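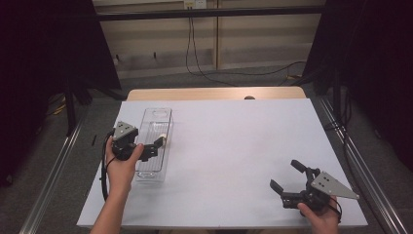

Both hand-held grippers over the covered table, with the clear tray between them.

Setting up and maintaining the two-gripper table

This page covers the Ravik hand-held pair as installed at the Dokside bench: mounting, cable routing, jaw alignment and the check that precedes each session. It assumes the recorder is already installed and that both grippers appear in its device list. If only one appears, fix that first. Nothing below will help.

1. Surface

Clear the table and lay the white sheet flat. Work the wrinkles out toward the edges with the side of the hand. A ridge under the ball is enough to make it roll, and a rolling ball looks exactly like a bad release in the logs. Check the board with a level in both directions and shim the low corner with card.

2. Cables

Each gripper has one cable. Leave a loop long enough to reach the far edge of the board with the wrist turned fully over, then clamp the cable below table height. Do not tape it to the forearm. Tape pulls the connector sideways when the elbow straightens, and the socket on the older Bimberg boards does not tolerate side load.

Plug in the left gripper first. The recorder assigns sides by order of connection, and if the order is wrong
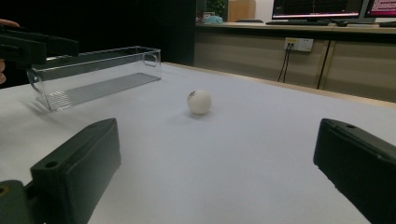
the two streams will be swapped in every file until the next restart. To confirm, squeeze the left handle only and watch the jaw reading. An open jaw should read close to 2000 and the value should fall smoothly as the fingers close. A value that jumps or sticks points to dirt on the encoder ring. Remove the cover, wipe the ring with a lint-free cloth and repeat.

3. Jaw alignment

Close the jaws on a Fung gauge block and look along the fingertips. The pads should meet the block flat. If light shows at one end, loosen the finger screws a quarter turn, squeeze, and tighten again while holding pressure. Stop when the screw is snug – the finger bodies are plastic and the threads strip easily.

Then zero the reading with the jaws closed and nothing between them. Error 149 at this point means that the handle moved during zeroing. Release it, wait for the light to settle and start again.

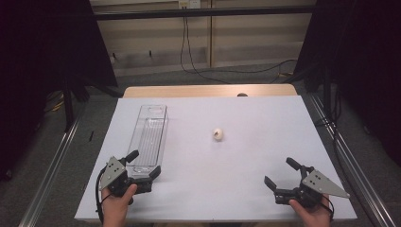
Side plates work loose faster than anything else on the pair. Try each one by hand before a session; any play at all means the screws come out, get a drop of removable threadlocker and go back in. Set the angle with the grippers held in working position. The triangular plates should mirror each other, the left mounted on its side and the right pointing out toward its own edge of the board. Run the start check from this same pose, with the jaws open and clear of both ball and tray, and the tray lying lengthwise on the left. Put the ball near the middle of the board, where either hand can reach it.

4. Start check

Run 3 short trials: pick up the ball, place it in the tray, open, withdraw. Play them back before recording anything longer. Look for dropped samples and for a jaw value that fails to return to the open reading. Past 17 dropped samples in one trial, replace the cable.

Comments

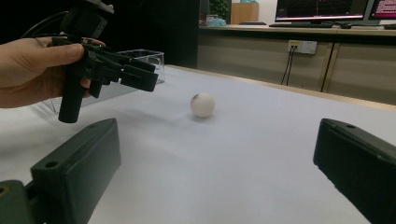
Rigoberto Zapata: We followed section 3 in March and still had the open reading drift on the right gripper by the end of the afternoon. Zeroing again brought it back for an hour, no longer. Pads were flat on the block. Is that the encoder, or should I be looking at the return spring?

Reply from the author: Spring first. Close the jaws fully, let go slowly and see whether they stop short of the end of travel. If they do, replace the spring and zero again. If they open all the way and the number is still low, the ring has slipped on its shaft; tighten the set screw and repeat all of section 3 for that side.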